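4.2 Pairing the Dandon label printer with your handheld

Before you start, charge the printer fully and load a label roll. The battery light must be green.

1. Hold the Feed button for 2 seconds. The Bluetooth light starts to blink.
2. On the handheld, open Settings, then Printers, then Add new.
3. Choose the name that begins with DANDON and type the last digits of the serial number.

Note: The printer stays visible for 57 seconds. If the time is over, repeat from step 1. 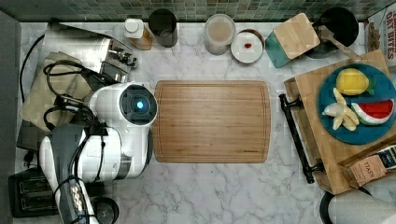 4. Press Print test. The printer gives 2 labels, one with text and one with a barcode.
5. Scan the barcode label with the handheld. A short beep means that the pairing is saved.

Caution: Do not pull the label backwards through the cutter. It can damage the print head.

If you use Lockwood stock software, select the printer there also. The software does not take it from the handheld by itself.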